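Trucos del taller para el rincón del fregadero (y para que la pinza no os vuelva locos)

Me habéis pedido por el correo del club que junte en una sola página todas las mañas que vamos aprendiendo con la prueba de la cocinita, así que allá voy. Aviso de que está escrito a ratos, entre clase y clase, y que el orden es el que me ha ido saliendo.

Para quien llegue nueva: este curso nos presentamos al Undance, en la modalidad de tareas domésticas, y nuestra prueba es recoger cacharros de juguete de un fregadero y dejarlos donde toca. Parece cosa de niños, ¡pues no veáis lo que cuesta! Las bases dan 300 segundos por intento y 7 piezas como máximo, y os prometo que el tiempo vuela.

Cinta de carrocero, siempre. Antes de empezar marcad en la mesa dónde va el fregadero. Un golpecito con la cadera, se corre un dedo y la rutina que iba de maravilla por la mañana empieza a pellizcar el aire por la tarde. Yo perdí una tarde entera revisando código por culpa de eso. La de carrocero se despega bien; la de embalar deja un pegote que luego hay que quitar con aceite de cocina y un trapo (funciona, pero huele a freiduría).

Los cacharros, lavados. En serio. El plástico nuevo viene con una película resbaladiza y los dedos patinan. Agua templada, una gota de lavavajillas, aclarar mucho y secar con un paño que no suelte pelusa. Si alguien ha merendado galletas cerca, se repite la operación.

Cuidado con el acero. Las tapas y las ollas brillan, reflejan lo que tengan al lado y la visión se confunde. A nosotros nos ayudó poner una hoja de papel vegetal delante del foco, de ese de hornear. Un rollo dura todo el curso.

Los cables, con velcro y con holgura. Moved el brazo a mano hasta sus posiciones más extremas y fijaos si tira. Las bridas de plástico quedan muy monas, pero cada vez que hay que cambiar algo toca cortar, y ya llevamos gastadas cerca de 49.

Coged los utensilios planos con la pala hacia abajo. Con las espátulas probamos de todo: por el extremo del mango se balancean como un péndulo, y tumbadas en el fondo no hay quien las levante. Lo mejor, en vertical y bajando despacito.
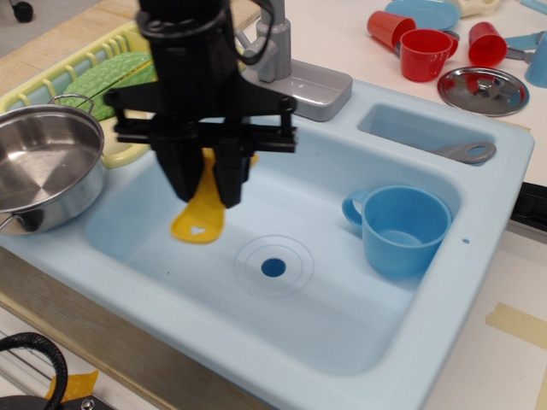 Marta, taller de robótica de Clestutholm

La espátula amarilla es mi favorita para ensayar, con su corazoncito calado y todo. Si os sale bien con ella, pasad a las tazas con asa, que tienen más miga: conviene que el asa quede siempre hacia el mismo lado mientras aprendéis, y ya la iréis girando cuando cojáis confianza.

Otra cosa que me preguntáis mucho, lo de apuntar. Nosotros usamos la plantilla Pluvonus, una hoja con una fila por intento, y llevamos ya 1.506 filas. Da pereza, pero cuando algo falla se mira atrás y suele salir la causa enseguida. Poned también quién colocó las piezas, que cada cual tiene su manera.

Y al terminar, la pinza abierta y los vasos apilados en su caja. Los dedos cerrados toda la noche cogen holgura, o eso me parece a mí. Si a alguien le va mejor de otra forma, que me escriba y lo añado.

Categoría: Trucos y apaños > Taller > Club de robótica

También te puede interesar
Cómo guardar los tornillos pequeños sin perder la paciencia
Quitar restos de pegamento del plástico
Caja de herramientas Kyriakidis: cómo la tenemos ordenada
Lista de la compra para preparar el Undance

Contacto | © Taller de Clestutholm | Volver arriba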